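Perguntas frequentes – comparação de mãos e pinças na bancada da Ornumia

Juntámos aqui as perguntas que mais nos chegam desde que começámos a comparar mãos de vários dedos com pinças simples. A lista cresce à medida que vamos aprendendo (e temos aprendido imenso!).

Que mãos e pinças estão a comparar?

Neste momento são três: a mão Menberg, a mão Nieminen e uma pinça paralela que já usávamos na bancada antiga. As duas primeiras têm dedos articulados e pedem muito mais afinação, mas quando acertam numa pega difícil dá mesmo gosto ver. A pinça paralela serve de referência.

E o controlador?

Corremos tudo no Primer, na mesma versão para todos os ensaios. Mudar de controlador a meio estragava a comparação, e já nos aconteceu uma vez, em outubro, com uma semana inteira de registos que tivemos de pôr de lado.

Quantas pegas fazem por ensaio?

Fazemos 200 pegas por mão e por tipo de objeto. Parece muito, mas com menos do que isso os resultados dançam bastante de um dia para o outro.

Qual é o peso máximo dos objetos?

Fixámos o limite em cerca de 900 gramas. Acima disso começamos a medir sobretudo o braço e o punho, e o que queremos conhecer são os dedos.

Quem decide se uma pega conta como boa?

A regra foi escrita pela Vilja Juntunen: o objeto sai do apoio, fica seguro durante 2 segundos e é pousado sem cair. Uma pega torta que cumpra isto conta na mesma. Há quem ache a regra generosa demais – já tivemos discussões bem animadas sobre o assunto – mas é fácil de aplicar e duas pessoas a ver o mesmo vídeo chegam quase sempre à mesma nota.

As câmaras na cabeça chegam?

Para escolher o ponto de aproximação, quase sempre. Nos últimos centímetros a própria mão tapa o objeto e aí gostaríamos muito de ter uma câmara no punho. Está na lista!

Posso enviar-vos um objeto para testar?

Sim, por favor! Quanto mais estranho, melhor. Só pedimos que não seja de vidro e que venham pelo menos dois iguais.

Que tipo de objeto dá mais trabalho?

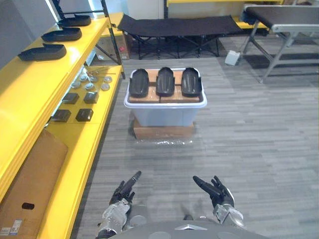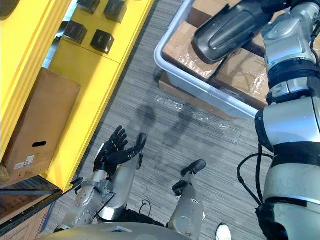 Os objetos com película brilhante continuam a ser o nosso quebra-cabeças preferido. A câmara de profundidade devolve buracos onde há reflexos e o planeador fica sem saber onde acaba a superfície. As caixas de cartão embrulhadas em plástico transparente, dentro do contentor cinzento, são um bom caso: o brilho muda com cada movimento da cabeça, e os dedos ainda têm de caber entre a caixa e o rebordo. Comparados com elas, os cubos pretos da estante amarela são um descanso, com arestas direitas e espaço à volta para o polegar entrar.

Vão publicar os resultados?

Vamos, com as tabelas completas e as falhas incluídas. Falta repetir a série da Nieminen com as pontas de dedo novas, que chegaram há pouco e que estamos mortinhos por experimentar.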